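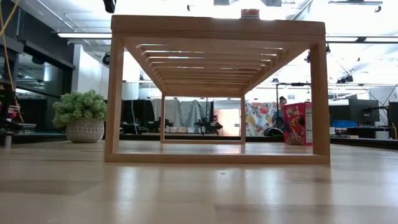
Erlinda Belmonte came back to the club room at 6 with the last battery. The robot must pass under the wooden frame and stop before the cereal box. Yesterday it had failed 11 times.

"Maybe Grakley is tired," said Wouters.

"Grakley is a machine."

"Then maybe I am tired."

She changed one number in the program, from 200 to something smaller, and did not tell him. In Gatbridge it was already dark — the February kind of dark, which arrives without asking.

"Ready?" she said.

Wouters put down his sandwich.

2,569 reads · 6 shares

Comments

Jolel: What was the number??

marta_k: I was in such a club. Poor Wouters.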